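Coursework > Business Studies > Project Reports > Broker Fees and Online Listings

Flat Fees or Commission? How Two Property Portals Charge Small Brokers in Fledow

Background

Most homes sold in Fledow are still sold through small brokerage offices with one or two agents. In the past these offices got their customers from newspaper ads and window cards. Now nearly all of them pay at least one website to carry their listings. Our project looks at what they pay, how they pay it, and whether the way a portal charges changes what brokers put on it.

Two portals cover the town. Drurolier charges a flat monthly fee of $210 per office, with no limit on listings. Pinto charges nothing up front and takes $500 from the broker when a home listed on the site is sold. Both say their model is better for small offices.

Method

We visited broker offices in the town center and along the rail line and asked whether they would fill in a short form. In the end 8 offices did. The form asked which portals they used, how many sales they closed in a normal year, and who in the office prepared the listings. Two offices left the sales question blank and we did not press them.

We also went through every home for sale in Fledow on both portals on one evening in March. After removing repeats we had 97 listings. We did the removing by hand, matching street, floor area and asking price, and it took much longer than we had planned.

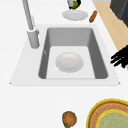
Each listing was then scored for completeness, using the same sheet for both portals. The sheet had lines for price, floor area, fees, floor plan, room views and date of last update. Room views could be photos or computer renders, as many of the newer homes are sold before they are finished. For a kitchen we gave the point if the view let a buyer make out the main fixtures, and a plain render with a gray basin set in a white countertop and a tall faucet at its left side was enough. We gave no extra credit for style. Two of us scored each listing separately and we talked through the ones where we disagreed, mostly over floor plans too small to read.

Findings

The break-even point between the two models is easy to work out. An office on Drurolier pays $2,520 a year. On Pinto it would pay the same amount after just over five sales. An office that closes six or more portal sales a year is therefore better off with the flat fee, and a slower office is better off with Pinto. 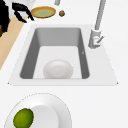
The offices did not choose quite the way this would suggest. Three of the slower ones were on Drurolier anyway. The reason they wrote on the form was that they wanted to know the bill in advance. One added that a charge on each sale caused arguments with the seller about who should cover it.

Listings on Drurolier were more often out of date. With no cost attached to each home, brokers seem to leave old ones up. Pinto listings were fewer but had more lines filled in on our sheet, above all for floor plan and fees.

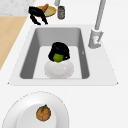
Figure 3. Rendered kitchen sink with a white bowl in it and a black gripper holding a lime at the bowl's rim.

The Nivia development

Nivia is the apartment project north of the station. Its developer sells through its own sales office and also through local brokers, who share a commission. It appears on both portals, and several brokers list the same unit. This gave us most of our repeats. It also means that the asking price for one unit can differ from page to page, depending on whether parking is included.
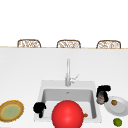 Figure 4. White kitchen island with a square sink and three wicker chair backs along the far side.

Limits of the study

Our sample of offices is small and the offices chose themselves. We looked at the listings only once, so we cannot say how long an old listing stays up. We did not have access to either portal's accounts, and the fees are the ones brokers reported to us. A second look at the same listings in June would show which homes had sold and which had only been left online.

Business Studies Department | Contact the department office | Copyright the student authors | Back to top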